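**NURNTON FELLOWSHIP OPENS WINTER MEDITATION SERIES TO THE PUBLIC**

*Free monthly gatherings at Malla House will begin with the December full moon*

NURNTON – The Nurnton Fellowship for Esoteric Study announced on Friday that its full moon meditations, until now attended by enrolled students only, will be open to the general public starting in December. The gatherings will take place at Malla House and will begin at 7:30 p.m. Admission is free, and no previous experience with meditation is required.

The decision follows a review of the Fellowship's public work carried out over the past year. In that time the Fellowship received 787 written requests from people who wished to take part in group meditation but were not ready to commit to a full course of study. Members approved the change at their autumn meeting.

"The full moon has long been regarded by students of the inner life as a time when the mind is more open to spiritual light," said Mutua Minja, director of the Fellowship. "We have kept these evenings within our own membership for many years. It is right that anyone who wishes to sit with us in silence should be able to do so."

## Order of the Evening

Each gathering will open with a short talk on the zodiac sign of the month and its traditional keynote. The December talk will consider Sagittarius and the theme of direction, with attention to the archer as an image of the soul's aim. The talk will be followed by 20 minutes of silent group meditation and the reading of a closing invocation. Tea will be served afterward in the library.

Guests are asked to arrive before the talk begins. The doors to the meditation room will be closed during the silent period and will reopen when the invocation has been read. Chairs are provided, and those who prefer to sit on the floor may bring a cushion.

Paper and pens will be available for guests who wish to write down a thought or impression after the meditation. Written notes remain private and will not be collected. 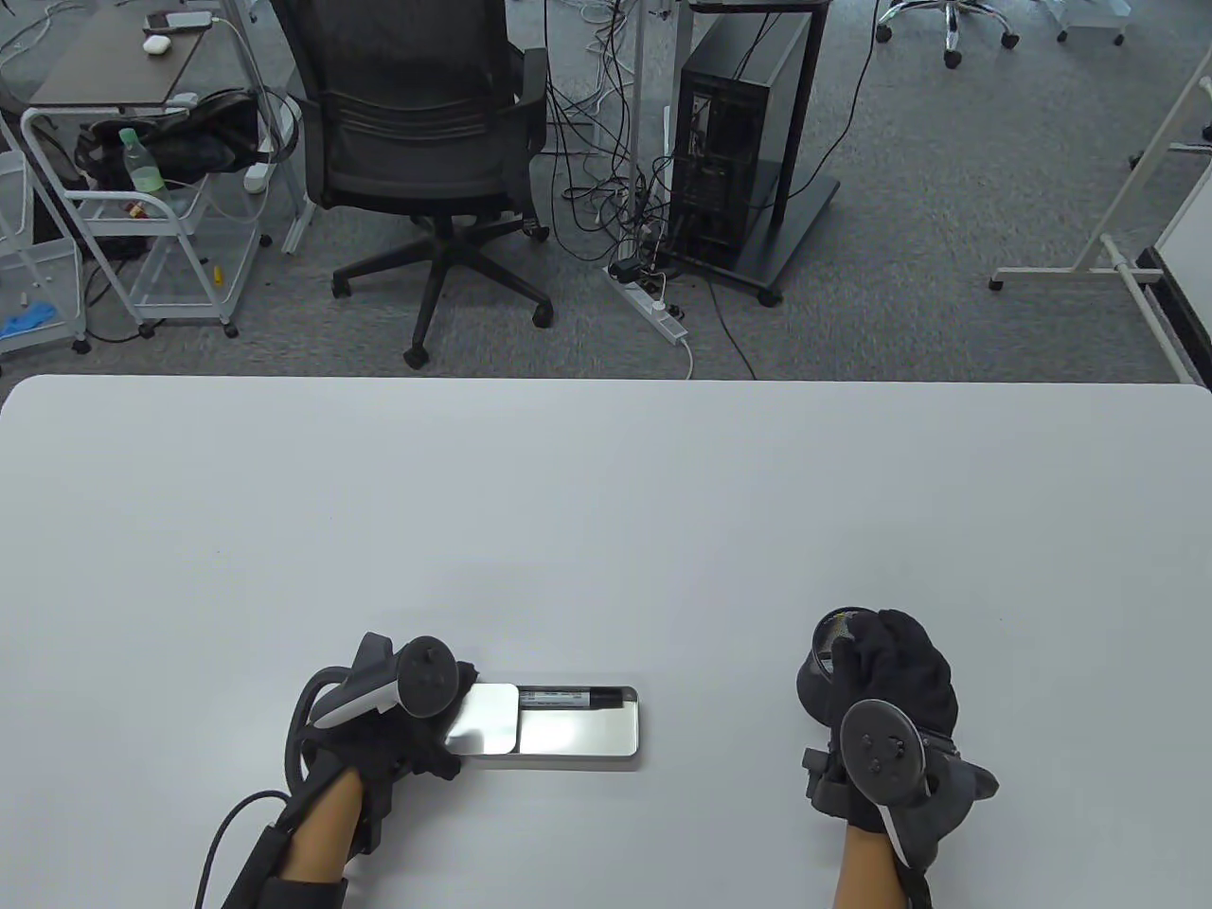
## The Gezer Library

The Fellowship will also extend the opening hours of the Gezer Library, its collection of 3,000 books and pamphlets on astrology, comparative religion, healing and the Ageless Wisdom teachings. From December, the library will be open to visitors for 2 hours before each full moon gathering. Books may be read on the premises by any visitor. Borrowing remains limited to enrolled students.

Several older volumes in the collection have recently been rebound and are again available for reading. Visitors who wish to consult them should speak with the librarian on arrival.

"Many people come to these subjects alone, through a single book," Minja said. "We hope that the library will help them read more widely and meet others who share their questions."

## Attendance

Registration is not required for individual guests. Groups of six or more are asked to write to the Fellowship's office in advance so that seating can be arranged. Malla House has step-free access from the garden entrance. The schedule for the remaining winter gatherings, including the Capricorn and Aquarius full moons, will be posted at the entrance to Malla House and sent to all persons on the Fellowship's mailing list.

## About the Nurnton Fellowship for Esoteric Study

The Nurnton Fellowship for Esoteric Study offers correspondence courses, public talks and group meditation in the esoteric tradition. It is supported by donations and has no religious or political affiliation.

**Media contact:** Office of the Director, Nurnton Fellowship for Esoteric Study, Malla House, Nurnton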